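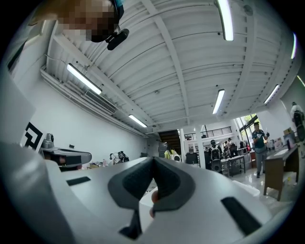 Deck-mounted fittings are a poor choice for any bath that gets used daily. I have held this view since I specified a set for a flat in Laskowska, and 21 months of cleaning it has not changed my mind.

A tap fixed to the wall leaves the rim clear, so one pass with a cloth does the job. Put the tap and its controls on the rim and each base becomes a separate small task. Water sits in the ring where metal meets deck, dries there and leaves scale. Black finishes show it first.

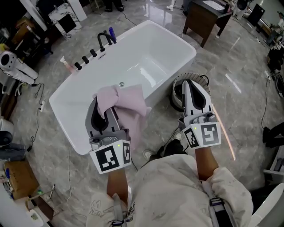
The second fault is that a flat deck invites storage. Bottles of soap and shampoo settle beside the controls and have to be lifted before anything can be wiped. The Prarum catalogue sells a 66 mm deck as a "convenience ledge". I would call it a shelf without a lip.

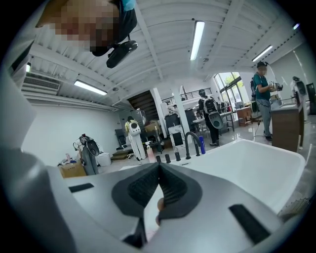 A gooseneck spout is at least easy to reach behind. The knobs are the trouble, and I would accept 2 at most. Gullach makes a wall plate that does the same work, and fitting it added 29 minutes to the plumber's visit on my last job. Anyone with an existing deck should keep the bottles elsewhere, dry round each knob after use and leave the cloth to hang where air can reach it.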